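Category: Robot learning methods
Last edited 19/06/2024 by Iraís Espinoza

Enden is a method for training robot grasping policies in simulation before they are run on a physical arm. It was developed under the Brodenow project and was first described in May. A policy trained with Enden receives only the view from a camera near the gripper and returns small motion commands until the fingers close.

Training takes place in Skorkby, a rendered tabletop environment. Each episode sets a single object, such as a Rubik's cube, on a wood-grain surface and ends after 200 steps or a successful lift. 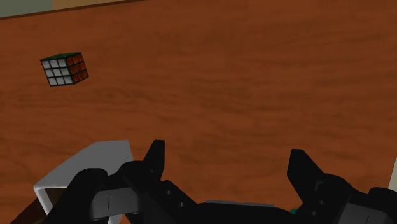 Results

The published policy was trained on 2161 simulated episodes. It was compared with Bickerstaff, an earlier method that relies on a fixed overhead camera. Enden needed fewer corrective motions near the object, but performed worse when the object started far from the gripper. Trials were repeated with 10 random seeds, 2 of which failed to converge and were reported separately.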